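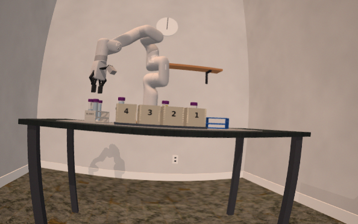 Fig. 1 — Cena de simulação, garra sobre os tubos do suporte BLANKS, caixas 4 a 1 à direita.

Caderno de bancada, fevereiro. Projeto Elus, célula de manuseio de tubos.

Comecei às 13h45 com a cena já carregada. A tarefa de hoje era passar as regras de aproximação do papel para o simulador, antes de alguém pedir para rodar no braço real. A Dzintra Jõgi revisou a lista comigo e riscou duas coisas, anoto mais abaixo.

Regras como ficaram:

Altura de espera. Com a garra vazia, o braço para acima das tampas e só desce depois de confirmar o alvo. Sem alvo confirmado, volta à posição de repouso. Não fica parado em altura de espera.

Velocidade. Limite de 200 mm/s no deslocamento livre. Na descida final, bem menos; o valor ainda está em discussão e por enquanto uso o do arquivo da Pakzad, que é conservador.

Ordem. Brancos primeiro, depois as caixas numeradas. A numeração na cena é decrescente da esquerda para a direita, 4, 3, 2, 1. O script antigo supunha o contrário e pegava a caixa errada com o nome certo no registro. Corrigi lendo o número da caixa em vez da posição na fila. Regra nova: nenhum script usa posição como identificador.

Cotovelo. O planejador gosta de passar o braço por trás da fila de caixas e subir o elo longo por cima. Funciona, mas deixa o cotovelo perto da prateleira da parede. Acrescentei a prateleira e o suporte dela como objetos de colisão. Antes só a mesa e as caixas contavam. A Dzintra quer a parede do fundo também, fica para a próxima versão.

Riscado pela Dzintra:
— "o operador pode ignorar o aviso de proximidade em modo lento". Sai. Aviso de proximidade não se ignora em modo nenhum, se incomoda ajusta-se o limiar e registra-se quem ajustou.
— "a simulação aprovada dispensa o ensaio em vazio". Sai também. O ensaio em vazio continua obrigatório no equipamento, com a garra aberta e sem amostra.

Execução 103: parou na descida, contato previsto entre o dedo da garra e uma tampa vizinha. Os tubos dos brancos estão muito juntos para o ângulo de punho que eu tinha fixado. Girei o punho e repeti, passou. Não gosto de resolver assim, o certo é o suporte ter um espaçamento mínimo escrito em algum lugar. Pedir ao pessoal da Bidell o desenho do suporte com cotas.

Pendência sobre o suporte azul depois da caixa 1. Está vazio na cena e o procedimento o trata como destino. Falta dizer o que o braço faz quando não consegue confirmar que a vaga está livre. Minha proposta: parar, segurar o tubo na altura de espera e chamar o operador. Isso contraria a primeira regra, que manda voltar ao repouso, então é preciso separar os dois casos, garra vazia e garra carregada.

Nome dos arquivos: o número da execução vem antes da data. Já tivemos dois registros com o mesmo nome na pasta Praridberg e perdi parte da manhã comparando.

Para amanhã: reescrever a regra da altura de espera nos dois casos, incluir a parede, repetir a 103 com o punho original só para guardar o registro da falha. Mandar a versão 2 da lista para a Dzintra antes de mexer em qualquer parâmetro de velocidade.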